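Home | Savings Notes | Archive | Contact

March – by Jairo Arboleda

Small sums, fixed dates

The Lotholm savings circle sets one rule for pay: move the money on the day it arrives.
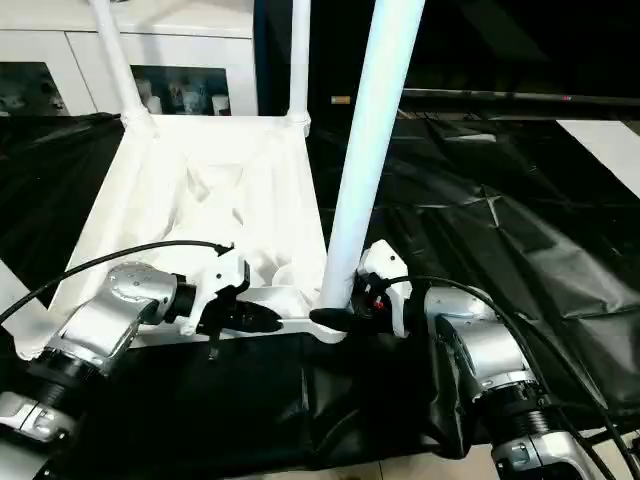

Members put in 110 a month. A missed payment is carried forward – it is not forgiven.

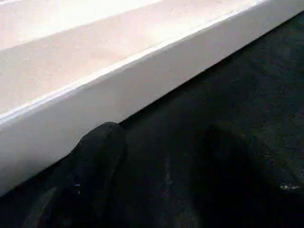 Loans stop at 200 and are repaid before a new one is opened.

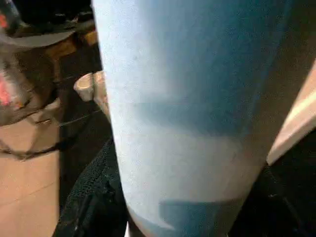

Light blue, close up.

Interest is 2 percent, charged once. 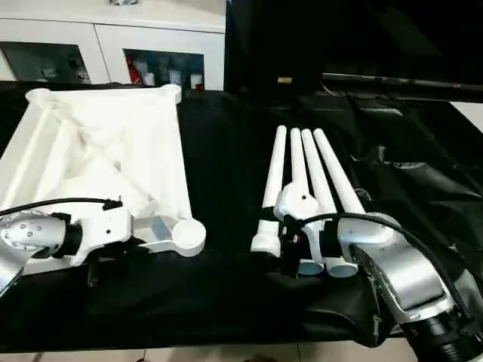

Rosaura Urrego writes that the loan limit is too low for anyone paying rent in advance.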